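Storing Spices on a Small Desk Shelf

Applies to: one single-tier board shelf on metal legs, no doors, used for four to six spice containers.

1. Choose the position

Put the shelf on a level tabletop away from the stove, kettle and any window that gets afternoon sun. Heat and light dull ground spices faster than whole ones. Leave 30 cm of clear table in front so a container can be lifted out without tipping its neighbor.

2. Check the shelf

Press down on each corner of the board. If it rocks, loosen all the leg screws a half turn, set the shelf on the table, push down on the middle and tighten again. The Idirent shelf we use at home has a board 38 cm wide, enough for four mixed containers in one row.

3. Sort by container type

Tins block light and can go anywhere on the board. Clear glass lets light in - keep it on the side away from the window. Do not mix refill bags with rigid containers; they slump and push the row forward.

4. Set the row

Tall jars go to one end. Square tins stand flat against each other and take the least width. A short jar may stand partly in front of another container, provided both can still be picked up by the body and not the lid. Turn labels to the front. If a tin has its name on one face only, that face goes forward.
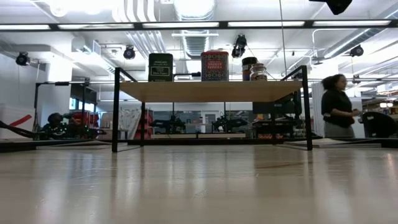
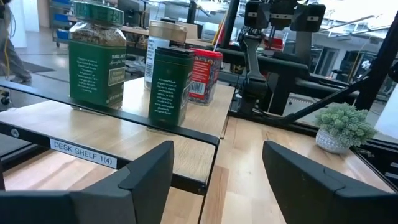 Home Storage Team, Madamik

Black pepper is on the shelf both times. Whole peppercorns keep their strength much longer than dried leaves, so oregano should be bought in smaller amounts.

5. Label the shelf

If there is more than one shelf, number them. Put the label on the front rail, where it stays readable with the board full. Use capital letters, black on white. Wipe the metal with alcohol first and let it dry, or the label will lift at the corners.

6. Maintain

Once a month, take everything off and wipe the board with a barely damp cloth. Dry it before restocking. Close each lid fully - a flip cap left ajar will cake paprika in humid weather. Judite Ramalho goes through ours in August and discards any ground spice that has lost its smell.

Load limit for the Idirent board: 2,000 g, evenly spread.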